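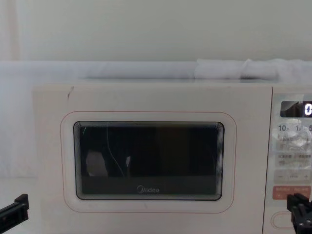 Fig. 1. Cream-white microwave oven, front.

Week 5 handout: Patronage, vote buying and the local machine
Updated 6/4/24. Replaces the version on the course page, which had the wrong reading pages.

Before we start. Last week = parties at the national level, why they are weak on paper and still win. This week we go down to the town. Bring the Tirent packet, we use the tables in the back. If you missed last week get the notes from someone, I will not repeat the part on party switching.

Terms

Patronage: public jobs, contracts, permits given out in return for political support. The resource belongs to the state.

Clientelism: wider. A continuing relationship, favor for loyalty, unequal on both sides. Can run on public or private money.

Vote buying: one-time exchange, close to election day. Cash, rice, school supplies, a phone load.

Pork: spending aimed at a district. Everyone in the area gets the road whether they voted for you or not. That's the difference from clientelism, where you can be left out personally.

People mix these up in essays every year. Please don't. If the benefit can be held back from one household, say so and say how.

Why would it work at all

The secret ballot problem. If I pay you and can't see your vote, why wouldn't you take the money and vote the other way? Four answers in the readings:

1. Monitoring. Brokers know the street, guess well, sometimes get a look at the ballot (carbon copies, phone pictures, chain ballots).
2. Turnout buying. Pay your own supporters to show up. Much easier to check, you only need to see who came.
3. Abstention buying. Pay the other side's people to stay home. Sometimes there's a bus trip out of town.
4. Norms. People feel a debt. Survey work on this is messy because of how the question gets asked, see the methods note at the end.

Don't treat these as rivals. The same campaign can do all of them in different neighborhoods.

The broker

Middle person between candidate and voter. Usually someone who was already useful before politics: runs a store, heads a water users' group, drives a jeep. Gets paid, gets a job after, or gets first call on the relief goods.

Candidate's problem: brokers lie. They pad the list, keep part of the cash, work for two sides. So the candidate audits. Second list from a second broker, compare. Or pays half now and half once the precinct result is in.

Note the precinct result is public. Small precincts = easier to punish a whole street. This is a design issue, come back to it under reforms.

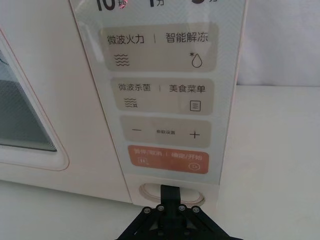 Case: Tirent, the Mercado ward

Tirent is the town in the packet. Mercado is the ward by the old market, poorest of the wards, mostly renters and vendors. 3,000 registered voters. Mayor's family has held the office for most of the period we cover, with one gap.

What happened, short version. The ward had been asking for a drainage line for years. Before the vote the town signed with a contractor, Vondarix, and the foreman's office opened up next to the ward hall. Day labor hired off a list. The list was kept by the ward brokers, the office took who it was given.

653 households had somebody on the list at one point or another. Work was short, a couple weeks at a time, so the jobs could be passed around. Think about why short jobs are better for a machine than long ones. A long contract gives the worker security, and a secure worker can say no.

The incumbent carried Mercado by 914 votes. Lost ground in the two wards up the hill, where there was no project.

Now the hard part. Did the list cause the margin? Can't tell from this alone. Possible that the brokers hired people who were already loyal. Possible that voters liked the drainage and would of voted for it with no list at all. Possible that the challenger just never campaigned down there (the packet has the rally schedule, look at it). For the exam I want you to name at least one rival explanation and say what evidence would split them.

Also look at what was NOT built. The line stops short of the back lanes. Two readings: ran out of money, or left unfinished on purpose so there is something to promise again next time. The residents' letters say the second. The council minutes say the first. Neither is proof.

Case: Plandirlow, for comparison

Upland town, same province, same size of budget per head. Different story. Most families there own a small plot and sell to a growers' coop. Coop runs its own credit, so in a bad month people borrow from it and don't need to go to the mayor's house.

Campaigns still hand out cash. People still take it. But the brokers complain in the interviews that nobody can be held to anything. Incumbents lost in three of the races in the table.

The argument you should take from the pair: poverty matters, but what matters more closely is dependence, meaning how many other places a family can go when somebody gets sick. Two towns can have the same income and very different politics.

Push back on this. The coop may be a result of older land reform and not a cause of anything.

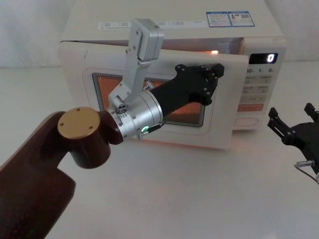

Also the coop has its own leaders, and the coop leaders have their own friends. Two of them later ran for council. So one machine may be getting swapped for a smaller one with better manners. The interviews lean toward the coop side because that's who had time to talk, keep that in mind when you quote from them.

Reforms, and what's wrong with each

Count ballots centrally, mix the precincts. Breaks group punishment. But takes away the count from local watchers, and people don't trust boxes that travel.

Ban phones in the booth. Cheap. Hard to enforce when the poll workers are hired by the mayor.

"Take the money, vote your conscience" campaigns. Mixed results. Some voters find it insulting, and it tells them taking is fine.

Rule-based cash transfers. Eligibility by formula, payment direct. Probably the strongest case in the readings. Weak spot is the enrollment step, where a local official still signs the form.

Spending caps. Mostly ignored. Cash handouts aren't reported to begin with.

Stronger parties. Everyone says this. Ask who would build them and what they'd get for it.

Methods note

Ask people directly if they sold their vote and most say no. List experiments hide the answer in a count: half the sample gets a list of harmless items, half gets the same list plus the sensitive one, compare the averages. The study in the packet had 2,000 respondents, split evenly. Estimates come out well above the direct question. Error bars are wide, so dont build an argument on a small gap between two wards.

For next week

Read the section on land and tenancy, skip the appendix. One page response: pick Mercado or Plandirlow, say which of the four answers to the secret ballot problem fits best and what you would need to see to change your mind. Typed. Paper due in October will build on this, so keep your notes.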